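## 4. Teaching the planner your workcell

By now you've got Flikeck talking to the arm and the wrist camera stream showing up in the viewer. Good! This section is where you tell the software what's in reach and how to get to it. I do this in one sitting with a big coffee, because stopping halfway leaves you with a half-saved cell file (ask me how I know).

I'm writing against Flikeck as I had it on July 7, 2022. If your menus are arranged differently, look under **Cell** first and **Tools** second.

### 4.1 Load the cell file

1. Open **Cell > Import** and pick `teardown_pc.cell`. It comes with the Sostix skill pack, so you don't have to draw anything yourself.
2. Check that the tool is set to the parallel gripper. The planner will happily plan for the wrong fingers and never say a word about it.
3. Set the wrist camera to 480 lines at 6 frames a second for set-up. You can turn it up later, but low and slow makes the overlay much easier to follow when you're nudging things.
4. Jog the arm over the open tower with a card in the fingers and keep an eye on the wrist view. You want the fingertips and the slots in view together, because the fine alignment step needs both.

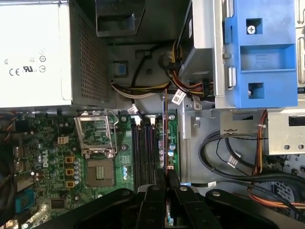 5. Hit **Save view as reference**. Call it something you'll recognize in October, when you've forgotten all of this.

> **Note:** The reference view is tied to the camera mount. If you loosen the mount for any reason, even just to tidy a cable, do steps 4 and 5 over.

### 4.2 Draw the keep-out zones

A desktop case is a nasty place for a motion planner. There are walls everywhere, wires that move when you breathe on them, and the drive cage always seems to sit exactly where the elbow wants to go. Keep-out zones are boxes you draw over the depth map, and the planner treats them as solid.

1. Start with the big stuff: the power supply, the drive cage and the case walls. One box each is plenty.
2. Add a **soft** zone over every cable bundle. Soft zones cost the planner extra but don't forbid the path.
3. Press **Rebuild**. My map came out at 1,377 cells, and the rebuild was quick enough that I didn't get to my coffee. 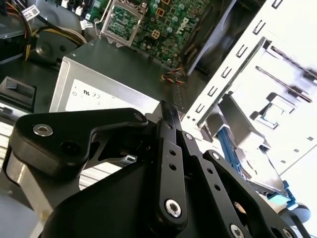 Keep your boxes a little generous on the side the gripper comes in from. The fingers are slim but the linkages behind them stick out a lot more, and Flikeck only checks the full gripper shape if you tick **Use full tool body**. Please tick it! I left it off for my first week and got very good at finding the stop button.

> **Caution:** Run every new zone map at the slowest speed setting first, with your hand on the stop. A zone that looks right from above can be too short when the arm tips over sideways.

### 4.3 Register the holders

Parts that come out of the computer need somewhere to go, and the planner wants a named pose for every holder. Sostix calls these "docks."
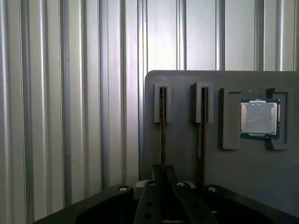 A dock is a position, an approach direction and a part type, and the approach direction is the one folks mess up. Teach it from the open side of the holder and let Flikeck flip it for the retreat. With memory modules held by the top end, like mine, the rest of the stick hangs down well past the holder, so the part's length has to go into the dock entry too. Otherwise the planner thinks that space is free and swings the fingers right through it. The processor sits face-out between its two brackets, so I gave it a separate part type with its own grasp.

1. Go to **Docks > New** and pick the part type.
2. Jog to the grasp pose and press **Teach**.
3. Back off in a straight line and press **Teach approach**.
4. Repeat for each holder, then press **Check all**. Anything red has an approach that crosses a keep-out zone or another dock.

If two neighbors both go red, try teaching the second one from a slightly steeper angle before you start moving hardware around. That fixes it for me nearly every time.

### 4.4 Dry run

Pick **Run > Dry**, which plays the whole plan with the fingers locked open. I also log it with the Domański plug-in, mostly for the plots, and it saves the joint traces next to the cell file. If you use Cleltavex for your logs, point it at the same folder and it'll pick them up by itself.

Watch the first pass from the side of the table and the second one on the overlay. If the plan stops with error 277, the arm couldn't match the live view to your reference, so go back to 4.1 and save a new one with the lights set how you'll really be using them.
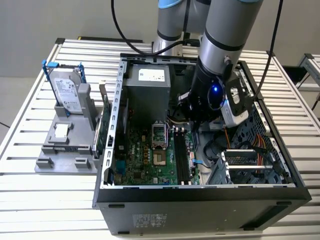 **Do I have to redo the docks if I move the tower?**

Only the keep-out zones and the reference view. Docks are stored against the table, so they stay put as long as the holders do. Nudge a holder, though, and you'll need to teach that one again, then run **Check all** before the next dry run.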